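The Man Who Listens to Refrigerators
Svetozár Slanina has spent years recording the sounds of home, and he wants the rest of us to start paying attention
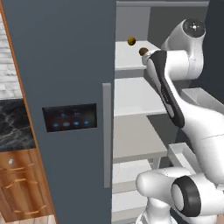
A hum in B flat, more or less

Svetozár Slanina hums before he says hello. It's a low note, held for a good few seconds with his eyes shut, and then he grins and points at the wall behind me.

"Neighbor's freezer," he says. "You didn't hear it when you came in, did you? Now you won't be able to stop."

He's right, I couldn't. It was still going in my head when I got on the bus home.

Slanina is 63 and lives on the top floor of a narrow building in Clollanville, up a staircase that creaks on a different pitch at every landing (he has recorded all of them, going up and coming down). For most of his working life he tuned pianos. Now he collects household sounds: kettles, drawers, radiators, the click of a light switch in a hallway, the slap of a screen door. His archive, which he calls Mundeo, holds around 3,000 recordings, and he can talk about any one of them with the kind of joy other people save for grandchildren.

I asked where it started.

"With my mother's kitchen," he says. "She had a refrigerator that shook when it shut off. Every time, a little shiver, and the spoons in the drink tray would ring. When she died I went to clear out the apartment and a man had already come for the refrigerator. I stood there and thought, I will never hear those spoons again. I have photographs of everything in that room and not one second of the sound."

He bought a recorder the same week. The first thing he taped was his own bathroom fan, which he describes as "a terrible fan, a wonderful recording."

What a house sounds like when you're not talking

Spend an afternoon with him and you start to understand how much of a home we hear without noticing. He plays me a clip through a pair of old speakers and makes me guess. I say rain. It's rice going into a glass jar. I say a car on gravel. It's somebody eating cereal in the next room! I got exactly one right, a toaster popping, and he clapped.

The old stuff gets most of the attention when Slanina gives talks, the wind-up clocks and the rotary phones and so on, but he gets a bit cross when people assume that's all he cares about.

"Everyone wants me to say that new things have no character," he says. "It's not true! A new kitchen is full of songs. The dishwasher plays a tune when it finishes. The oven has a beep for ready and another beep for when you've forgotten. Children growing up now will be fifty years old and hear that dishwasher tune somewhere and burst into tears. I want to have it for them."

He leans in when he talks about refrigerators. There's the motor, of course, but there's also what he calls the breath, the soft pull of the seal letting go when you open the door, and he swears he can tell a family that cooks from a family that orders in by how the door gets shut. Cooks use a hip, he says.

The neighbor who got pulled in

For a long time it was a one-man operation. Then Alfredo Cabrera moved in downstairs.

Cabrera drives a delivery van and had no interest in sound at all, or so he thought. He met Slanina on the second landing, where the older man was lying flat on his back with a microphone pointed at a stair.

"I figured he'd fallen," Cabrera says. "I'm asking should I call somebody, and he's putting his finger on his lips. Then he gets up and plays it for me on the headphones, and it's just the stair. But it was my aunt's house in Ibarra. It was her stairs exactly. I don't know how to explain it. I sat down."

These days Cabrera does a lot of the collecting. He's in and out of doorways all day long and he asks people, politely, whether their house makes any noise they're fond of. Most of them laugh first. Then they take him straight to it — a cupboard, a gate, a tap that knocks twice before the water comes.

"People know," he says. "They know right away. One lady took me to a window crank. She said her husband used to open it every morning at six and it woke her up for years and drove her nuts, and now she goes and turns it herself."

I ask Slanina if he has a favorite in the whole collection and he groans as if I'd asked him to pick a child. Eventually he plays me a long one. It's a kitchen in the middle of the night, and for a while I hear only a low hum and a clock. Then slippers, a glass being set down, a chair. Somebody sighs, and the slippers go away again.

"That's me," he says. "I forgot I'd left it running. I think it's the best thing I ever did."

How to start your own

They both want more people doing this, and they're refreshingly relaxed about equipment. A phone is fine. Slanina asks only that you turn off the radio, put the phone on a folded towel so the counter doesn't rattle it, and let it run for 3 minutes without touching it. Say the room out loud at the start, and who lives there.

"And don't tidy up," Cabrera adds. "If the dog comes in, good, you've got the dog."

A listening evening of pieces from Mundeo is planned for February at Zokside, the old laundry hall by the river, with the lights down and cushions on the floor. Visitors are welcome to bring a recording of their own, and Slanina will play as many as he can get through. He has asked the hall to leave its radiators on.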